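Tralov 30 Countertop Impulse Sealer: Review

The Tralov 30 is a hand-lever impulse sealer with a seal bar 30 cm long. I bought one to replace a Ravn unit whose heating wire failed at the left terminal. It has been used for repacking dry goods: rice, lentils, coffee, and candy bought in bulk and divided into smaller bags.

Construction. The base is painted steel with four rubber feet. The lever pivots on a single pin with little side play. Total weight on my kitchen scale, without the cord, came to 3 kg. The timer dial has eight positions and no detents, so settings drift if the unit is carried by the front edge. 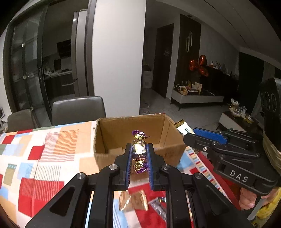 Page last changed: April, T. Garside

Seal quality. On plain polyethylene bags, position 3 gave a flat, even seal across the full length of the bar. Laminated film needed position 5. At position 6 the laminate puckered near the ends of the bar, where the wire runs hottest. Twist-wrapped candy doesn't need sealing one piece at a time, but an outer bag keeps humidity out over a summer.

I logged 728 seals before replacing the PTFE cover strip. The manual asks for a new strip sooner than that. Mine had browned along the center line but was still releasing cleanly. Bjartur Bundgaard runs the same model in the Drendemgate co-op store and changes his every Thursday, under much heavier use.

Factory crimps are a useful reference. A pillow pack has a ribbed fin seal down the back and a crimped seal at each end. The Tralov makes a single flat band, and it will not reproduce the ribbing.

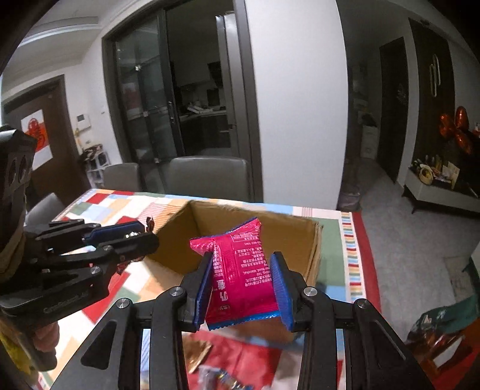

Spare parts

Tistora stocks the wire and strip as a set, part 124. The wire fits without trimming. The end springs are sold separately and were out of stock when I ordered.

Fitting a new wire takes two screws and a pair of pliers. Unplug the unit first, and check that the wire lies flat before closing the lever.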